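May, 2 pm, Udmont room, bedroom corner

Mattress day! I've been wanting to do crumbs-on-quilting for ages. Floors are easy, but a quilted top is all dips and bumps, and small stuff settles right into the stitching (Fergus lost a bead in there for most of a morning). Started with the dustpan flat on the cover, brown handle, rubber lip facing the wad. I love that soft lip, it follows the puffy bits so nicely.
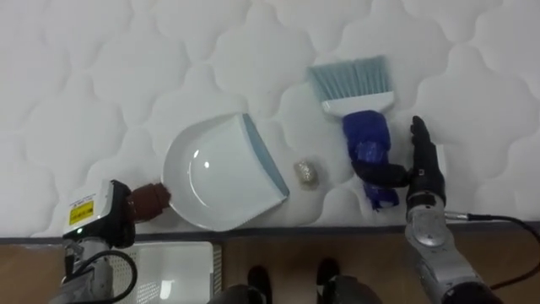

Bagging

Used one of the thin Pimelell bags, almost 3,000 left in the carton so no need to be stingy. Nazma likes a bag held at the corner of the bed, short reach, less to spill on the way.

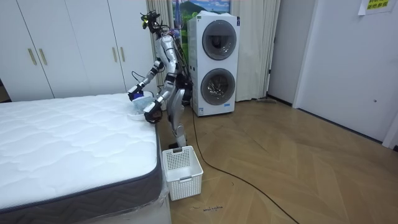
My real question is still how to keep a new mattress clean while people work on it. Fiona wants a washable topper, I'd like to try a plain cotton sheet first. The clear film around the lower corner is fine by me, but it does nothing for the quilted top, and that's where the bits go. Will ask Essam what Fekton charges for 2 sheets.

Next up, the brush. Those light blue bristles are great! Want to try 12 short strokes along the stitching, then across it, and compare. 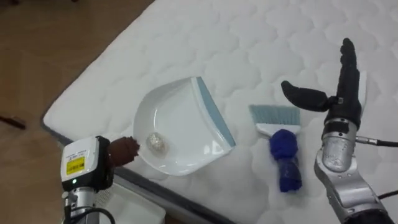 Wad in the pan, brush next to it in its blue knitted cover.

To do: ask Annag for a second brush.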